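Ticket: Audio guide stops partway through the Plunier rooms
Product: Oda visitor guide, handheld units
Site: Dridik, ground floor and upper gallery
Exhibition: Erus, prints and notebooks
Priority: Normal
Status: Closed

Reported by front desk

Visitors in the Erus exhibition say the audio guide goes silent when they walk from the entrance hall into the first Plunier room. The screen still shows the right stop number and the progress bar keeps moving. Going back to the hall brings the sound back. We have 53 handhelds in use. It happens on all the ones we tried, in French and in English. The permanent collection tour plays normally on the same units.

The problem started in November after the new stops were loaded. Before that we had only the short introduction and it played fine.

Reply from support

Please send the content version shown under Settings, then Library. Also tell us whether the sound comes back if the visitor types the stop number by hand instead of letting the room beacon start it.

Front desk

Content version is 798. Typing the number by hand works. Stop 12 played to the end in the first Plunier room with no gap. With automatic start switched on, the same stop goes silent after a few seconds.

Support

That points to the beacons and away from the audio files. Two beacons may be starting the same stop and cutting each other off. Please check which beacons the handheld lists when you stand in the doorway. The list is under Settings, Service, Nearby. Write down the names and the signal numbers. Attachments can go straight into the ticket.

Front desk

Files added.
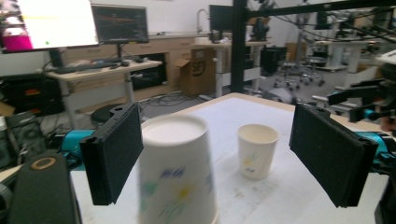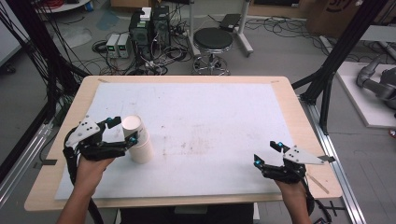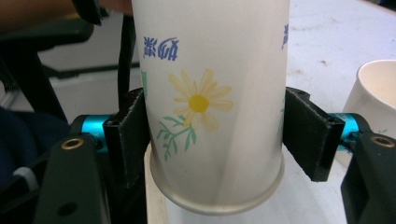
In the doorway the list shows two beacons, HALL-A and PLUNIER-1. The signal numbers swap places every few seconds, even when the handheld is lying still on the bench. Further into the room, by the display case with the notebooks, PLUNIER-1 is stronger but HALL-A is still on the list. In the upper gallery we see only the upstairs beacon and the sound does not stop there.

Support

HALL-A should not reach that far. Was it moved when the exhibition was hung?

Front desk

Yes. It used to be behind the ticket counter. The counter was shifted to make room for the large prints and the beacon was put on top of the partition wall, on the Plunier side.

Support

Please try the following in order and test after each step.

1. Lower the transmit power of HALL-A by one level in the beacon tool.
2. If the sound still stops, move HALL-A back to the counter side of the partition, at chest height.
3. In the content editor, open the Erus tour and set "Finish current stop before switching" to On. Publish, then sync one handheld only.

Do not sync the full rack until the single unit has been tested. If the sync is interrupted, the unit keeps the old version and you can start again.

Front desk

Step 1: done. Slightly better. The stop played for longer and then went silent near the display case.

Step 2: done. HALL-A no longer shows in the list by the display case. It still comes and goes in the doorway. Stop 12 played to the end when we started from the middle of the room, but it stopped when we stood in the doorway and listened.

Step 3: the setting is grayed out for us.

Support

The setting needs an editor account and yours is a desk account. We have switched it on for the Erus tour from our side and published it. Please sync one unit and repeat the doorway test in both languages.

Front desk

Synced one unit. Stood in the doorway for the whole of stop 12 in French and then in English. Both played to the end. Walked back to the hall during stop 13 and it finished before the hall introduction came on. Will sync the others after closing and leave them on the rack overnight.

Front desk, next morning

All units synced except 2, which showed "Library full." We deleted the old summer tour from both and they took the update. No complaints at the desk so far this morning.

Support

Thank you. Leave HALL-A at the lower power level for now. If the counter moves again when the exhibition comes down, repeat the doorway check before opening. Closing this ticket. Replying to it will reopen it.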